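Calex Publishes Results of Hand-Held Gripper Comparison, Selects Ribbed Pad for Graltero Tool

2020-06-18

Calex, a maker of gripping tools and jaw pads for automation developers, today released the results of a comparison of pad surfaces and linkage settings for its Graltero hand-held gripper. The work was carried out with Navarrete, an independent test shop that evaluates end effectors for packaging and recycling customers.

The comparison covered 8 combinations of pad and linkage. Each one was tried on thin, flat and irregular items that are hard to pick up from a soft surface, including torn carton board, clear plastic packaging, paper and lightweight cloth. Calex will ship the Graltero with the ribbed pad as standard equipment and will offer a smooth pad as an option.

The Graltero is operated by hand and carries a camera that looks down over the jaws. Developers use it to record how a person picks up and places objects, then use those recordings to program or train a robot arm fitted with the same jaws. Because the hand tool and the arm share one jaw design, a pad that slips in the hand can be expected to slip on the arm as well.

"Customers kept asking us which pad to order, and our answer depended on who picked up the phone," said Delia Troncoso, product manager at Calex. "We wanted one set of trials, done the same way by people outside the company, that we could hand to anyone who asked."

How the trials were run

Navarrete began planning the work in February. Operators worked in pairs, one gripper each, at ordinary tables in furnished rooms. Calex asked for this arrangement after earlier bench work on a bare steel plate gave results that customers could not repeat on their own sites. On steel, a flat piece of board can be slid to an edge and pinched from there. On cloth, the fabric moves with the jaws and is often picked up together with the item.

For each combination, operators were asked to lift an item from the table, turn it upright, hold it in view of the camera and set it down. A trial was marked as failed if the item dropped, rotated in the jaws without being commanded to, or came up with cloth attached. Operators were not told which pad was expected to do well. The pads were changed between sessions by a technician who did not take part in the trials.

Uriel Garrido, who led the testing at Navarrete, said corrugated board was the most useful item in the set.

"A clean box is easy," Garrido said. "Once it has been ripped and flattened you have a ragged edge, a printed side that is slick and a brown side that is not, and the piece bends when you squeeze it. Most of the differences between pads showed up there."

What the comparison found

The ribbed pad had the fewest failures on torn board and on paper. Operators reported that the board stayed upright with less closing force than the smooth pad needed. The smooth pad did better on thin film, where the ribs tended to leave gaps and let the film pull through. A soft foam pad held nearly everything at the start of a session but wore quickly along the tip, and Calex has dropped it from the product plan.

Two linkage settings were compared. The wider setting made it easier to approach bulky items and was preferred by operators with larger hands. The narrower setting gave better control near the closed position. The two settings use the same linkage arms, and the Graltero will ship set to narrow, with instructions for changing it.
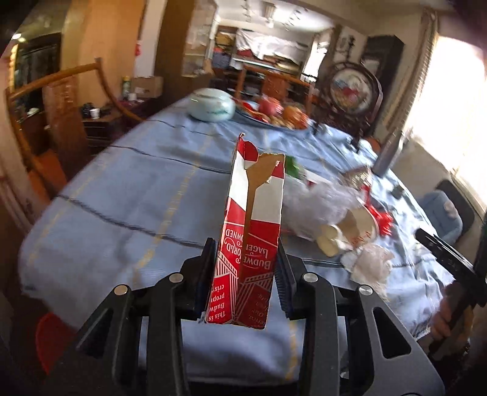
Ribbed pads on a hand-held gripper holding a torn piece of beer carton upright over a cloth-covered table. A second gripper is in use at right.

Eirini Stefanou, a mechanical engineer at Calex, said the results also led to a small change in the pad itself. The ribs now run closer to the fingertip, where operators made most of their contact with flat items.

"The first version had a smooth strip at the very end," Stefanou said. "People were pinching with that strip and getting no benefit from the ribs."

Limits of the results

The comparison did not include wet or oily items, and it did not measure pad life beyond the length of the sessions. All trials were done with the hand tool. Calex plans to repeat a part of the set on a robot arm using the Cadton controller, and will publish those results separately, including any that differ from the hand-held figures.

Availability

The Graltero with ribbed pads can be ordered now. Existing customers can request a replacement pair of ribbed pads at no charge through their usual sales contact. The full results, with the trial procedure and the list of items, are available from Calex on request.

About Calex

Calex was founded in 1998 and has made gripping tools since 2000. It designs and assembles jaws, pads and hand-held tools for companies that develop automated handling equipment.

Media contact: Mirta Leiva, Calex Communications

Technical contact: Tadeo Iturra, Calex Applications Support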